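Yazzie Street Tenants' Association
Minutes, January meeting, Wednesday, 7:00 p.m.
Taken by Hollis Calloway

Previous minutes were accepted with one fix: the hallway lights were promised by Senent Management, and have not been fixed. The minutes had them down as done.

1. Water bills
Senent wants to move all 144 units to separate water billing through a company called Poteo. Their letter says most households "will see savings." Members asked for the figures behind this and there were none in the letter. I wrote to Senent asking for them and got the same letter back.

Poteo would charge a monthly service fee on top of usage. The letter does not say how much. Two members on the third floor said they would sooner keep paying a flat share than sign up for a fee with a blank next to it. Agreed: no one signs until we have the fee in writing.

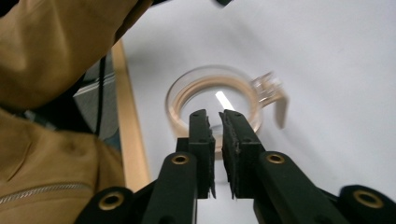 2. Boiler
Senent quotes $2000 for the new valve and wants to pass $900 of it on to tenants. The lease puts boiler repairs on the landlord. It was asked whether the valve was "repair" or "improvement," the word Senent now uses. The old valve leaked - the meeting's view was that replacing it is a repair. Calloway to reply and attach the page from the lease.

3. Dadum door app
Senent says the Dadum app will replace front door keys in the spring. Questions raised: what happens when a phone dies, who keeps the record of comings and goings, and what about tenants with no smartphone. The Senent rep had told one member it was "all covered." He did not say where. A vote to ask that keys stay in use passed, 30 for and two against.

4. Other business
Bike room lock is stuck again. Recycling pickup was missed twice. Senent blames the city and the city blames Senent.

Next meeting same time, laundry room if the community room is still being painted.

Closed 8:25 p.m.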